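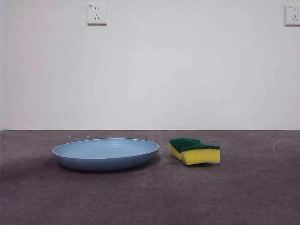 Plate and sponge in front of the wall, fixed camera view.

Orura progress report, Hekine dish handling task
Prepared for: Clemwood, 10th September

In this period we worked on showing the arm the dish task by remote control. The operator holds the hand controller, closes the gripper on the sponge, moves it over the inside of the plate and puts it back. One full run is saved as one demonstration.

We have now 144 demonstrations which passed our check. In April we had only the first trial set, and it was made by moving the arm by hand. We stopped this method because the hand of the operator covered the plate in many recordings. With the remote control the motion is slower, but the recordings are cleaner.

A further 20 demonstrations were removed. In most of them the sponge slipped at the moment of lifting. In 11 cases the two camera streams did not agree in time, and this was a fault in our software. It is corrected.

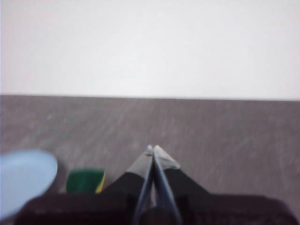
Wrist camera view, fingers nearly closed.

The wrist view is useful for the approach, but small objects can be partly hidden behind the gripper body. For this reason we keep the fixed view in the training data as well. We tested three positions of the wrist camera and we stay with the present one until Gallagher delivers the new bracket.

Open points:
The operators do not all start from the same arm position. We will write a short instruction for this.
The bracket is late. It does not stop the recording, but it delays the comparison of camera angles.

For the next period we plan to change the distance between plate and sponge more often, and to begin the first training of the model. We do not ask for a change in the budget.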